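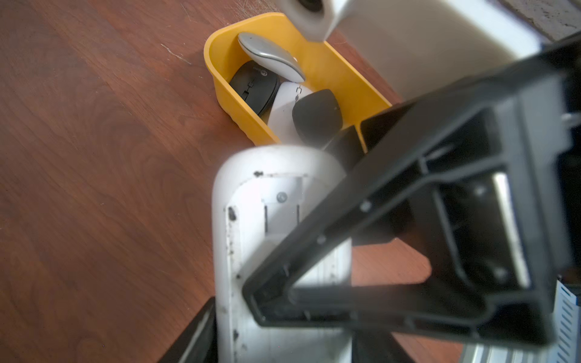
Ticket: Live feeds skipping the eviction vote on Retamal House
Status: Open
Opened: Saturday, October 10, 2026
App: Vondness

Hello! First off, I love this show and I've had the feeds on nearly every night since August, so please take this as coming from a very happy viewer. Episode 14 won't play past the first vote. The houseguests file into the booth, the first name is read out, and then it jumps straight to the goodbye hugs - no tally, no speech, nothing! Episode 18 is perfect from start to end.

Tried so far:
Signed out and back in. Same jump.
Switched from the telly to my laptop. Same jump, same spot.
Turned subtitles off. Same jump, but the picture loads faster, which is lovely.
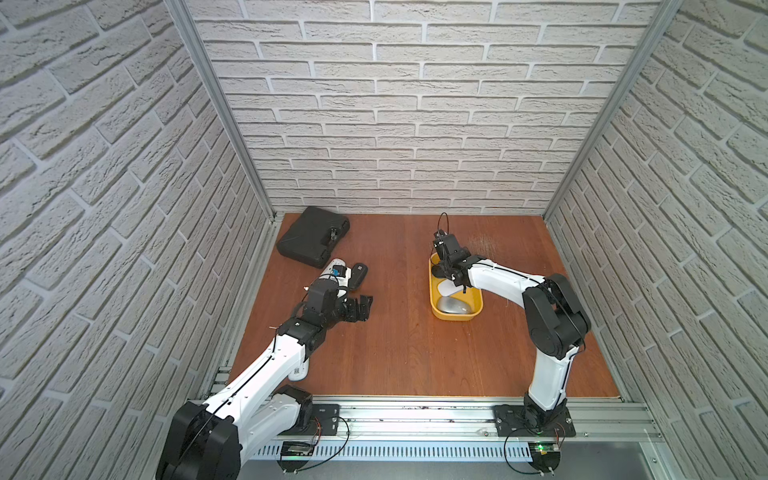 Vondness Support: Thanks for the detail. Please open the episode from the season page, not from "Continue watching", and tell us which camera is chosen in the feed menu.

Done! Camera 4 was chosen. On camera 1 I get the whole vote, and what a vote it is (I won't spoil it). Back on camera 4 it skips again. I also asked on the Detalano fan board, where the thread already has more than 200 posts. 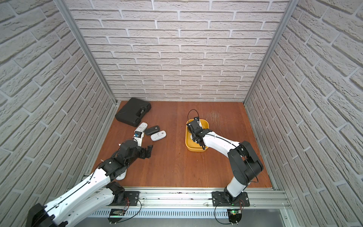

One viewer there replied that the skip only shows up if you joined the feed before the live show ended, and that clearing the saved episode fixed it for them.

So I removed the saved episode, closed the app and added it again - and camera 4 now plays the lot, speech included! Rewinding still drops the sound for a second after the first vote, so could you leave this open? 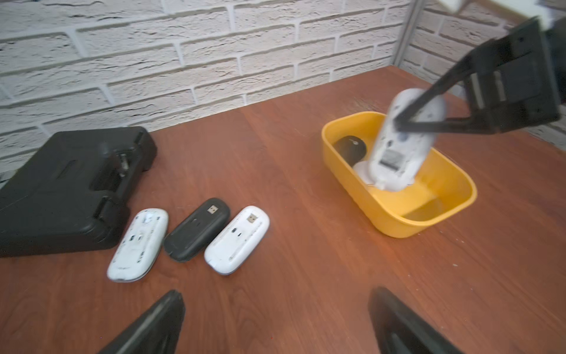
Black carrying case on the table, near the white brick wall

Vondness Support: Glad it's playing. We've passed the sound drop to the feeds team and will keep the ticket open.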